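Ticket: Shared calendar shows events one hour off
Product: Brilach desktop 2.10
Opened by: Ekow Ansah
Opened: 2 Jan 2020
Status: Resolved

First off, I love this program! We run the whole Annan office schedule on it and I've been telling everybody to switch. But since the update, every event I add to the shared calendar lands an hour late for the other people in the group. I put in key handover at 9:00, they see 10:00. My own screen looks fine.

What I've tried so far:
Signed out and back in -- no change.
Deleted the calendar and subscribed again -- no change, and it took 20 minutes to pull everything down.
Made a brand new calendar called Pevinness with one test event in it. Same hour off, which I found pretty exciting, as it means our old data isn't to blame!

The handover is the one that really matters to us. Whoever opens up takes the keys off the green board, and with the wrong time on the calendar two people were left waiting outside. 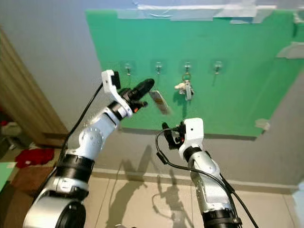

Theophilus Ansah replied that he'd had the same hour on his laptop and that the computer's clock was fine in his case. The program keeps a time zone of its own, he wrote, under Settings, Calendar, Advanced, and the update had set his to Drevau summer time, which doesn't start until April. He asked me to check mine before reinstalling anything.

Well, he was right! Mine said Drevau (summer) too. I changed it to Drevau (standard), restarted, and the test event moved to the correct hour on the other machines. Wonderful. Thank you, Theophilus!

Two notes for anyone with the same trouble. Events made before the change don't fix themselves -- open each one and save it again. Repeating events only need it once, on the first in the series. I had more than 10 to go through and it went quickly.

Still open, if support is reading: could the time zone show up somewhere on the main calendar page? Even small gray letters in the corner would do. Happy to test a beta!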